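Merkblatt für Haushalt und Werkstatt: Tragetaschen, Beutel und Folien sinnvoll weiterverwenden

Herausgegeben von der Haushaltsberatung Cedaneo
Stand: 9. Dezember 2020

In den meisten Haushalten sammeln sich im Laufe eines Jahres Tragetaschen, Gefrierbeutel und Verpackungsfolien an. Die folgenden Hinweise richten sich an Privathaushalte sowie an kleinere Büros und Werkstätten. Sie ersetzen nicht die Vorgaben des örtlichen Entsorgungsträgers, die in Zweifelsfällen maßgeblich sind.

Sichtung des Bestandes

Vor der Einrichtung eines festen Aufbewahrungsortes ist der vorhandene Bestand durchzusehen. Beutel mit Rissen, klebrigen Rückständen oder anhaltendem Geruch sind auszusondern. Gleiches gilt für Beutel, in denen rohes Fleisch, Fisch oder Reinigungsmittel transportiert wurden. Unbeschädigte Beutel werden nach Größe getrennt. Für einen Haushalt mit zwei Personen genügt erfahrungsgemäß der Inhalt eines einzigen Sammelbeutels; was darüber hinausgeht, wird selten verbraucht.

Reinigung und Trocknung

Leicht verschmutzte Beutel werden auf links gedreht und mit lauwarmem Wasser und wenig Spülmittel abgewaschen. Anschließend sind sie geöffnet aufzuhängen, etwa über einem Flaschentrockner oder an einer Leine im Bad. Eine Trocknung auf dem Heizkörper ist zu unterlassen. Dickere Folien benötigen bei geringer Luftbewegung bis zu 72 Stunden, bis auch die Falznähte vollständig trocken sind. Feucht gefaltete Beutel entwickeln Stockflecken und sind danach nur noch für Abfall verwendbar.

Aufbewahrung

Eine lose Lagerung in Schubladen hat sich nicht bewährt, da sich dünne Folien in den Auszügen verfangen. Geeigneter ist die hängende Aufbewahrung an einer Wand, einer Schranktür oder einer Trennwand. Ein kleiner Haken reicht hierfür aus, sofern das Gewicht gering bleibt. Bei Klebehaken ist die Fläche vorher zu entfetten und die vom Hersteller angegebene Wartezeit einzuhalten. Der Haken wird zweckmäßig so angebracht, dass der Beutel weder vor Steckdosen noch vor Lüftungsgittern hängt. In Haushalten mit Kleinkindern ist ausschließlich ein geschlossener, hoch gelegener Schrank zu verwenden; es besteht Erstickungsgefahr. 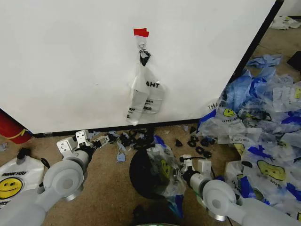
Verwendung in der Küche

Gebrauchte Tragetaschen sind nicht für den unmittelbaren Kontakt mit Lebensmitteln bestimmt. Zulässig ist ihre Verwendung als äußere Hülle, beispielsweise für bereits verpacktes Brot oder für Gemüse mit Erdanhaftungen, das vor der Zubereitung ohnehin gewaschen wird. Gefrierbeutel mit einem Fassungsvermögen von 1000 ml können nach trockenem Inhalt wie Nüssen oder Brötchen erneut befüllt werden. Das Datum ist auf einem Streifen Klebeband zu vermerken, nicht auf der Folie selbst.

Für Bioabfälle sind Kunststoffbeutel ungeeignet. Dies gilt in vielen Gemeinden auch für Beutel, die als kompostierbar gekennzeichnet sind.

Verwendung in der Werkstatt

Pinsel und Farbrollen, die am Folgetag weiterbenutzt werden, lassen sich luftdicht in einen Beutel einschlagen und mit einem Gummiband verschließen. Bei lösemittelhaltigen Lacken ist dieses Verfahren nicht anzuwenden. Schrauben und Dübel aus demontierten Möbeln werden in kleinen Beuteln gesammelt und am zugehörigen Bauteil befestigt. Ignacio Olivares, Werkstattleiter bei Hudec, empfiehlt, zusätzlich die Bezeichnung des Möbelstücks auf einem Zettel beizulegen.

Ölgetränkte Lappen dürfen nicht in Kunststoffbeuteln aufbewahrt werden. Sie können sich selbst entzünden und gehören in einen dicht schließenden Metallbehälter.

Entsorgung

Nicht mehr verwendbare Beutel sind restentleert über die Wertstoffsammlung abzugeben. Ein Ineinanderstecken verschiedener Kunststoffe ist zu vermeiden, weil es die Sortierung erschwert. Stark verschmutzte Folien, insbesondere solche mit Farb- oder Mörtelresten, sind dem Restmüll zuzuführen.

Das Merkblatt »Vorratshaltung auf kleinem Raum« ist über dieselbe Stelle erhältlich.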